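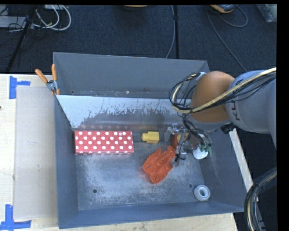
Print this page | E-mail this to a friend

Loltstead open day, quick notes before I forget it all

Got there at 9, which was the plan, and the field they use for parking was already half mud. Boots next time. A man in a yellow vest waved me toward a gap I would not have tried myself, but fine, it worked.

For anyone who hasn't been: Loltstead is the old mill town up the valley, and once a year in April the workshops along the canal open their doors. Bakery, paper mill, the glove place, a couple of schools, the waterworks. You pick up a map at the station and walk. Free, except the boat.

Started with Pluvier, the paper mill. Best thing of the day by a long way. They still make rag paper on one side of the building, sheets for bookbinders mostly, and the smell hits you in the yard, sort of wet laundry and cellar. Tour went in small groups. We stood on a gangway over the vats and watched a woman dip the mold, lift, shake it twice, tip it over onto the felt. Over and over. Same motion every time. I could have stayed an hour but the next group was breathing down our necks.

Bits I wrote on the back of the map:

- the cotton comes in as offcuts from a shirt factory, they don't take anything with stretch in it
- drying loft is upstairs, shutters opened by hand depending on the wind
- 2000 sheets in a good week, less in winter
- watermark is a little wading bird, you hold it to the window to see it
- they had a flood a while back and lost most of the felts. Line on the wall by the stairs, higher than my waist

Shop at the end, of course. Bought a pack of seconds with wavy edges. No idea what I'll do with them. Letters maybe.

Then the canal boat, which I'd skip. Long line, short ride, and the guide's microphone kept cutting out so we got every third word about the locks. Nice ducks. Number 41 on my ticket and they were calling 12 when I sat down, so there went most of the late morning. I did eat a very good cheese roll on the wall while waiting.

The glove workshop was packed. Tiny room, one door, everybody going in and out the same way. Saw the cutting table and a rack of wooden hands in all sizes and then got more or less pushed back out into the street by a school party. Going to try this one first next year. People on the boat said the demo where they turn the fingers is worth seeing, and I beleive them.

Lunch: soup in the chapel hall, good, salty. Bread from the town bakery, which was doing its own tours but only before seven in the morning. No thank you.

Afternoon, the waterworks. Went in mainly to sit down. Turned out a pleasant surprise. The pump house has a tiled floor in green and cream, brass rails, tall windows, all built to impress somebody's aunt. One of the old beam engines still turns, they run it on the hour for ten minutes. The whole floor hums. Kids lying down on the tiles to feel it, which looked like the right idea. There are 61 steps up to the gallery and I did them all, slowly. View from the top over the filter beds and out toward the hills, with the rain coming in. Took it as a hint and came down.

The man at the door there explained where the town water comes from and I lost the thread somewhere after the second reservoir. It comes from the hills. It is hard water. Kettles suffer.

Last stop was the technical school, just walked through really, they were closing up at four and stacking the chairs. Coffee was still on. Had a slice of something with rhubarb.

Practical stuff for next year:

Train is better than the car. The station is five minutes from the canal and the parking field is more like twenty, uphill on the way back, when you're tired.

Go to Pluvier first, book the tour slot at the station desk when you collect the map. They were full by eleven.

Bring cash. The card reader at the soup was down, and the one at the paper shop was thinking about it.

The map has north at the bottom. I walked the wrong way along the towpath for quite a while before working that out, and met three other people doing the same.

Dogs okay outdoors and on the boat, not in the mill.

Toilets behind the chapel hall, also at the waterworks, the waterworks ones are much nicer (tiled as well).

Would I go again, yes. Probably with fewer stops and more time at each. Four places plus lunch was too much of a rush and I missed the dye house altogther, it's on the far bank and you need to cross at the upper lock.

Will add the paper mill opening times when I find the leaflet. It's in a coat pocket somewhere.

Print this page | E-mail this to a friend
9 comments | 41 shares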